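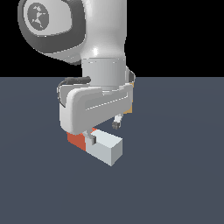

Ticket: Creditor claims export drops secured portion
Product: Silley Ledger, insolvency module
Client: Droto (administration of Nirnon, homeware retail)
Priority: High
Status: Resolved, monitoring
Opened: August 5, 2021

Reported problem
The schedule of unsecured creditors exported from the claims register does not match the on-screen total. The export lists 40 creditors as expected, but the total is short. The client needs the schedule for the next creditors' report and cannot file it as it stands.

Environment
Hosted instance, standard claims template. Claims were imported from the retailer's old purchase ledger by CSV in January, then edited by hand as proofs of debt came in.

Steps to reproduce
Open the claims register and filter by class "Unsecured".
Note the total in the footer.
Export to spreadsheet with "Group by creditor" ticked.
Compare the totals.

Log

Support: Reproduced on a copy of the client's data. With "Group by creditor" unticked the totals agree. Fault is in the grouping step.

Support: Checked for duplicate creditor references. Found one landlord, Suksawat, entered twice under the same reference: once for rent arrears, secured in part against a deposit, and once for dilapidations. The grouped export keeps the first line and discards the second.

Client: Confirmed that both lines are valid and must both appear. Asked whether other creditors are affected.

Support: Ran the duplicate check across the whole register, 3000 lines including employees and gift card holders. Further split claims found, all of them part secured. Claims with a single class are not affected.
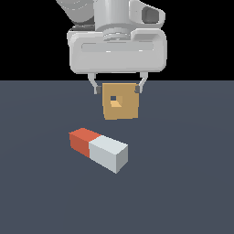 Robotic arm and gripper, computer render.

Support: Passed to development. Grouping was matching on creditor reference only and ignored the security field. Where a claim is split, the unsecured shortfall was treated as a repeat of the first line.

Workaround
Export with grouping off and subtotal by reference in the spreadsheet. Do not change the creditor references to force a match. Doing so breaks the link to the uploaded proofs.

Fix
Patch applied to the client's instance. Grouping now sums all lines under a reference within the selected class. Scheduled exports may take up to 30 minutes to pick up the change.

Client: Re-ran the schedule after the patch. Footer and export agree. Suksawat shows as one line with the correct combined figure.

Outstanding
Dividend calculator uses the same grouping code and is being checked separately. Client advised not to run a trial distribution until that ticket is closed.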